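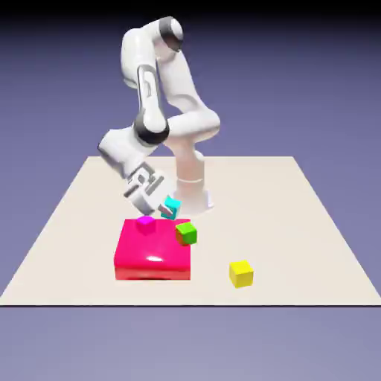
Plunbergについて

はじめまして、Plunbergです。読み方は「プランバーグ」です。電話だと毎回「プラン……バーグさん?」と聞き返されるので、最近は最初からゆっくり名乗るようにしています。

わたしたちは、専門学校や短大、大学の「時間割」をつくるソフトの会社です。学校向けのシステムというと成績管理や出席管理、学費の請求まで何でもそろえた大きなものを想像されると思うんですが、うちは時間割と教室のことしかやっていません。どの先生が、何曜日の何限に、どの教室で、どのクラスを教えるか。毎日そればっかり考えています。

このページは会社案内のつもりで書き始めたのですが、書いているうちにだいぶ長くなってしまいました。お急ぎの方は「こんな学校さんに使っていただいています」のあたりまで飛ばしてください。

きっかけは壁いっぱいの付せん

会社をつくる前、わたしは専門学校の教務課で働いていました。教務課の2月と3月は、とにかく時間割です。会議室の壁に模造紙を貼って、横に曜日と時限、縦に教室を書いて、そこに科目名を書いた付せんを貼っていくんです。看護系は黄色、調理系はピンク、情報系は水色。共通科目の緑が足りなくなって、夕方に文具屋さんまで走ったこともあります。

付せん方式はよくできていて、いまでもわたしは嫌いじゃありません。全体がひと目で見えるし、みんなで壁の前に立って「ここ動かせない?」「いや、その先生は火曜しか来られないんだって」とやりとりできるのがいいんですよね。ただ、非常勤の先生から「すみません、やっぱり水曜は無理になりました」とメールが1本来ると、そこから玉突きが始まります。1枚動かすと3枚動いて、3枚動かすと実習室が重なって、実習室をずらすと今度はスクールバスの時間に間に合わない。エアコンの風で付せんが落ちて、拾ったはいいけれど元の場所がわからない、なんてこともありました(あのときは全員で黙って床を見ました)。

貼り終わったら、それを表計算ソフトに打ち直します。打ち直したものを印刷して、先生方に配って、赤字が戻ってきて、また直す。ファイル名の末尾に「最終」「最終2」「本当の最終」がついていくあれです。学校で働いたことのある方なら、たぶん苦笑いしていらっしゃると思います。

それで、自分たちが使いたい道具をつくろうと、当時の同僚と週末に集まって試作を始めたのがPlunbergのもとになりました。最初にできたのは、画面の上で付せんを動かせて、ぶつかったら赤く光るだけのものです。それだけなのに、前の職場に見せに行ったらものすごく喜ばれて、帰りの電車で「これ、仕事にしようか」という話になりました。

Bromutdaleのこと

いまの主力製品はBromutdale(ブロムトデール)といいます。名前の由来はよく聞かれるのですが、試作版のフォルダ名をそのまま使い続けてしまっただけで、深い意味はないんです。すみません。

できることを簡単に書きますね。

先生の出講できる曜日と時限、教室の定員と設備、クラスの人数、続けて2コマ必要な実習、同じ日に入れたくない科目。こういう条件を登録しておくと、Bromutdaleが時間割の案をいくつか出してくれます。案どうしを見比べて、いいなと思ったものを土台にして、あとは人の手で動かしていきます。動かすたびに、先生の重複、教室の重複、学生の空きコマ、移動時間が計算し直されて、困ったところには印がつきます。

「ボタンひとつで完成しますか?」と聞かれたら、「完成しません」とお答えしています。営業としてはどうなんだと言われますが、しないものはしないので。条件には「できれば」が多いんです。できれば午前中に、できれば同じ階で、できればあの先生とあの先生は隣の教室にしないで。最後のやつは登録画面に項目がないので、教務の方の頭の中にしかありません。そこは人が決めるところだと思っていて、だから手で動かす画面にいちばん時間をかけてつくっています。

非常勤の先生への希望調査も、Bromutdaleの中でできるようにしました。先生のところにメールで案内が届いて、スマートフォンで〇△×をつけて送信していただくだけです。前は返信用はがきを送っていた学校さんも多くて、「はがきの△が〇に見える問題」がなくなったと喜んでいただいています。はがきのほうがいいという先生のために、用紙を印刷する機能も残しました。何割かの先生は、これからもずっと紙だと思います。それでいいと思っています。

もうひとつ、地味なのに評判がいいのが「去年との見比べ」です。前年度の時間割と並べて、変わったコマだけ色がつきます。学科長の先生に説明するときはこの画面がいちばん早いそうで、会議が短くなったと聞きました。

Pisharodyのこと

Pisharody(ピシャロディ)は、教室の貸し出しと当日の変更をあつかう、Bromutdaleの弟分のような製品です。

時間割は4月に完成しても、そこから毎日変わっていきます。休講、補講、教室変更、外部の検定試験、オープンキャンパス。前は掲示板に紙を貼って、学生がそれを見落として、違う教室の前で5人くらいが不安そうに立っている……という光景が毎週ありました。Pisharodyでは、教務の方が変更を入れると、学生の予定表と教室前の表示がいっしょに変わります。空いている教室を自習用に開放するかどうかも、部屋ごと、時間帯ごとに決められます。

いまお使いの学籍システムや出席システムとのつなぎこみは、夜のあいだにファイルを受け渡す方式が基本です。履修者名簿をいただいて、時間割をお返しする。この形なら、たいていのシステムとつながります。古いシステムで「文字コードが独特で……」というときも、まずは見本のファイルを送ってみてください。独特なものは、けっこう見てきました。外字の名前が「■」になってしまう件も、遠慮なくご相談ください。

こんな学校さんに使っていただいています

いまBromutdaleを使ってくださっている学校は263校です。いちばん多いのが医療・福祉系の専門学校で、その次が短大、それから調理・製菓、美容、自動車整備、語学と続きます。大学は学部単位で入れていただくことが多いです。

規模はばらばらで、学生さんが200人の学校もあれば、キャンパスが分かれていて、ひとつの学期に約2,000コマを組む学校もあります。どちらが大変かというと、そう簡単には比べられません。小さい学校は先生も教室も余裕がないので、1コマの重みがすごいんです。調理実習室がひとつしかないとか、体育館を隣の学校と曜日で分け合っているとか。大きい学校は大きい学校で、学部ごとに「うちの伝統」があります(木曜の午後は教授会だから絶対に空ける、というのは不思議とどこの大学でも伺います)。

お使いになるのは、教務課の方がおひとりかふたり、というところがほとんどです。パソコンに詳しくない方が、異動してきたばかりの4月に初めて触る、ということも珍しくありません。画面の言葉はなるべく学校で使う言葉にそろえるようにしています。「リソース」とは書かずに「教室」と書く。「コンフリクト」とは書かずに「重なり」と書く。社内の打ち合わせでうっかりカタカナが増えると、誰かが咳払いをします。

いっしょに働いている人たち

社員は7人です。わたしを含めて元教務課が3人、あとはプログラムを書く人と、デザインをする人と、サポートの人。とはいっても、2月と3月は全員がサポートになります。電話が鳴ったら、いちばん近くにいる人が取ります。ですから、その時期に電話をくださると、設計した本人が出て「あ、そこ、わたしがつくりました。すみません!」といきなり謝り出すことがあります。驚かないでください。

事務所は駅から少し歩いた、古いビルの3階です。エレベーターはありますが遅いので、みんな階段を使います。1階がパン屋さんで、午後3時ごろになると食パンの焼けるにおいが上がってきて、誰も集中できなくなります。お越しいただいた方にはだいたいそこのあんバターサンドをお出ししています。甘いものが苦手な方は、事前にひとことください。カレーパンもあります。

開発室のほうは社内で「Brodska(ブロドスカ)」と呼んでいます。廊下をはさんだ向かいの部屋で、もともとは物置でした。新しい機能はみんなここから出てきます。壁に模造紙と付せんが貼ってあって、来た方には「まだ付せんなんですか」と笑われます。はい、まだ付せんです。考えごとをするにはこれが一番なので……。

サポートについて

ふだんのお問い合わせは、平日の朝9時から夕方6時まで、電話とメールでお受けしています。2月と3月は夜8時まで延ばします。時間割の締め切り前の教務課が6時に終わらないことは、身にしみて知っていますので。

メールをくださるときは、学校名と、困っている画面の名前、それから「何をしたかったか」を書いていただけるととても助かります。エラーの番号はなくても大丈夫です。「水曜の3限に解剖学を入れたいのに入らない」だけでも、こちらで調べられます。

導入のときは、前年度の時間割をお預かりして、こちらで一度Bromutdaleに入れてからお返しします。表計算ソフトのファイルでも、印刷したものでも構いません。手書きの表をいただいたこともあります。まっさらな画面から始めるのは誰でもつらいので、去年の自分の学校が画面に出てくるところからスタートしていただきたいんです。入れてみると「去年ここ、教室が重なってたんですね」と気づかれることもよくあって、そういうときはちょっと気まずい沈黙のあと、みんなで笑います。

操作の勉強会は年に何度か開いています。いちばん参加が多いのは9月の回で、後期が動き出してひと息ついたころに、来年度の準備の話をします。オンラインでも参加できますし、録画もお送りします。前半は操作の説明、後半は質問の時間なんですが、後半はだいたい他校の方どうしのおしゃべりになります。「非常勤の先生への依頼って、いつ出してます?」とか「教室の机、いま何人がけですか?」とか。わたしたちが口をはさむすきもありません。でも、次につくる機能の種は、ほとんどこの時間に拾っています。

個人情報のこと

学生さんや先生のお名前をお預かりする仕事ですので、ここだけは少し真面目に書きますね。

Bromutdaleが時間割をつくるのに必要なのは、先生のお名前と出講できる時間、クラスの人数です。学生さんの住所や成績は必要ありませんので、いただくファイルに入っていたら、取り込む前にご連絡して、抜いたものを送り直していただいています。「そのままでいいのに、面倒だなあ」と思われるかもしれませんが、ここはお願いしています。ご契約が終わったときは、時間割のデータを表計算ソフトで開ける形でお返しして、そのあとこちらの分を消します。消した記録も書面でお渡しします。

料金のこと

料金は、学生数に応じた年間契約です。導入費用は前年度データの入力を含めていただいていて、あとから「連携は別料金です」と言うのがわたしたちも苦手なので、学籍システムとのファイル連携は1系統まで基本料金に入れました。お見積もりは、学生数と教室数、キャンパスの数を教えていただければすぐにお出しできます。

お試しもできます。期間はひと月で、そのあいだに入れたデータはご契約後もそのまま使えます。試すなら夏休みがおすすめです。2月に始めるのは……できなくはないですが、お互いにちょっと覚悟がいります。

ご連絡はお気軽に

「まだ導入は考えていないけれど、時間割のつくり方で困っている」というご相談も歓迎です。うちの製品を使わないで解決することもありますし、表計算ソフトの色分けのコツだけ聞いて帰られた方もいらっしゃいます。それもけっこう楽しいんです。

見学や打ち合わせにいらっしゃるときは、前の日までにお問い合わせフォームからお知らせください。ビルの入口がわかりにくいので、パン屋さんの左側の細いドアを目印にどうぞ。

お問い合わせフォーム
資料請求
勉強会のお知らせ
プライバシーポリシー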